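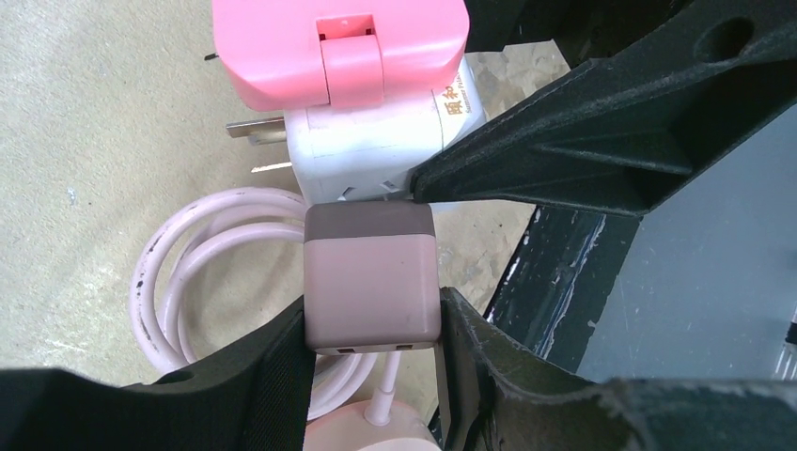 Capítulo 4
A eletricidade que cabe na mão

Quantos aparelhos você ligou na tomada hoje, antes mesmo de sair de casa? A eletricidade doméstica chega até nós por objetos tão comuns que quase deixamos de vê-los, e é uma pena, porque cada um deles guarda um pedaço bonito da física! Um carregador em forma de cubo, rosa-claro embaixo e com uma faixa mais escura no alto, traz duas pequenas portas USB e um cabo fino que sai por baixo. Para alimentar um telefone por uma dessas portas, é preciso transformar a corrente alternada da rede em corrente contínua, com tensão bem menor. Tudo isso dentro de um bloquinho de plástico!

Neste capítulo vamos estudar três grandezas que aparecem o tempo todo na vida prática: tensão (em volts), corrente (em ampères) e potência (em watts). A relação entre elas é curta e vale a pena aprender logo:

P = U × i

Com ela, as inscrições gravadas nos aparelhos passam a fazer sentido, e você vai querer virar de cabeça para baixo tudo o que encontrar em casa (desligado da tomada, por favor).

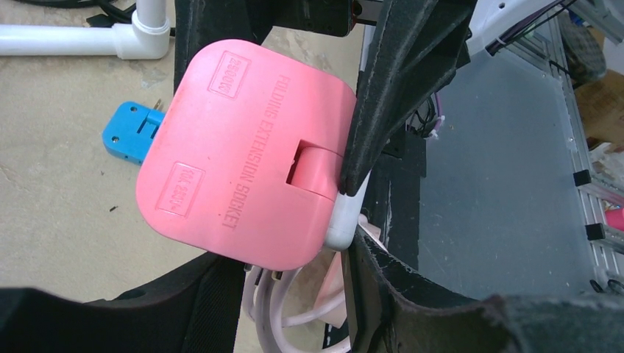

Figura 4.1 – Extensão dobrável com as inscrições 2500W e 10A 250V em relevo.

Faça a conta: 250 V × 10 A = 2500 W. Os três valores combinam! Um aquecedor de 2000 W, sozinho, ficaria dentro desse limite. E se ligássemos junto um secador de cabelo? Guarde seu palpite, pois voltaremos a ele na seção 4.2.

Antes de começar
Escolha um aparelho da sua casa, anote a tensão e a potência indicadas e calcule a corrente. Reserve 15 minutos e traga o resultado para comparar com os colegas.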